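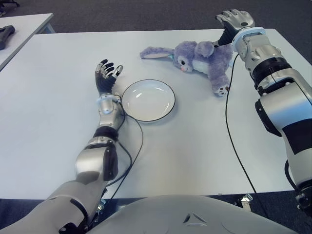

Banded tableware is a class of plates, bowls, cups and serving dishes decorated only with one or more plain lines of color running around the piece, most often at or near the edge. It is distinguished from patterned ware, which carries printed or painted designs, and from plain white ware, which carries no decoration. The band may be a narrow line on the lip or a wide stripe covering most of the rim. A single thin black rim on a round white plate with a shallow bowl is among the plainest forms of the type, and the line shows clearly even when the plate is set on a white tabletop. Banded ware is made in earthenware, stoneware, porcelain, and enameled steel, and is used in homes, hotels, hospitals, ships and schools.

Terminology

The words "band," "line," and "edge" are used loosely in the trade. In most factory pattern books, a line is narrower than a band, and an edge line is one that covers the lip itself. A line set a short way in from the lip is called an inner line or verge line. When a wide band is paired with a thin one, the thin one is known as the follower. Enamelware makers generally use "rim" for any colored edge, whatever its width.

Collectors sometimes apply the term "hotel ware" to all banded pieces. This use is inexact. Hotel ware refers to the weight and strength of the body, and much of it is undecorated or carries a printed crest.

History

Painted lines are among the oldest forms of decoration on pottery. A pot turning on a wheel can be banded by holding a loaded brush against its side, and bands made in this way are found on wares from many early cultures. As a separate class of factory goods, however, banded tableware dates from the growth of large potteries in the eighteenth and nineteenth centuries, when makers needed a cheap finish for pieces sold in quantity.

At Mirnitz, a pottery town with a long record of household production, banding was at first a task given to apprentices. The town's works turned out white dinner plates with a blue or brown edge line, along with matching soup plates and covered dishes. A surviving price list from the Mirnitz works offers the lined plate at a small increase over the plain one and well below the price of any printed pattern. Black was added to the list later and sold mainly to inns and railroad dining rooms.

The Wodbridge pottery, founded to supply public institutions, made banding its main product. Different line colors were assigned to different buyers so that dishes could be returned to the right kitchen after washing. At its height the pottery employed 175 people, and its banding shop could finish 2,000 plates in a working day. Its pattern book recorded 36 combinations of color and line width, many of which differed only in the distance between the line and the lip.

Interest in banded ware rose again in the twentieth century, when plain shapes came into favor and many households replaced printed dinner services. Enameled steel pieces with a dark rim, first sold as kitchen and camping goods, came to be used at the dining table as well.

Manufacture

In hand banding, the plate is centered on a small turntable known as a whirler. The bander steadies one arm on a rest, brings the brush to the surface, and turns the wheel with the other hand. The color must be thin enough to flow but thick enough to leave an even line. Where the end of the line meets its start, a slight overlap can often be seen, and this mark is a common guide to hand work.

Machine banding replaced the brush with a rubber or steel wheel fed from a small tank of color. Early machines worked well on flat plates but poorly on cups, and many factories continued to band cups by hand.

Color may be placed under the glaze or over it. Underglaze bands are protected from wear but are limited to colors that can withstand the heat of the glaze firing. Overglaze bands allow a wider range, including bright reds and metallic gold, but are more easily worn away by knives and repeated washing.

On enameled steel, the body is first coated in a base color and fired. The edge is then dipped or rolled in a second enamel and fired again. The extra layer gives some protection to the rim, where chips are most likely to occur.

Uses

The band serves several practical purposes. It hides small flaws and stains at the lip, marks the edge of a dish against a pale surface, and allows pieces bought at different times to be used together. In kitchens, an inner line is sometimes used as a guide for the placement of food, with sauces kept inside it. Hospitals and school systems have used line color to separate wards, buildings, or special diets.

Collecting and study

Banded ware received little attention from early writers on ceramics, who favored painted and printed services. The first extended study of the Wodbridge wares was prepared by Robel Tsegaye, who compared 200 plates with entries in the pottery's pattern book and showed that several colors thought to be separate were the result of changes in firing. The Yook collection holds the largest group of Mirnitz lined ware, including unfinished plates with trial bands on the back.

Dating is often difficult. Many pieces carry no maker's mark, and popular line patterns remained in production for decades with little change. Foot shape, glaze color and weight are generally considered more reliable evidence than the band.

See also

Enamelware
Hotel ware
Soup plate
Transfer printing
Underglaze decoration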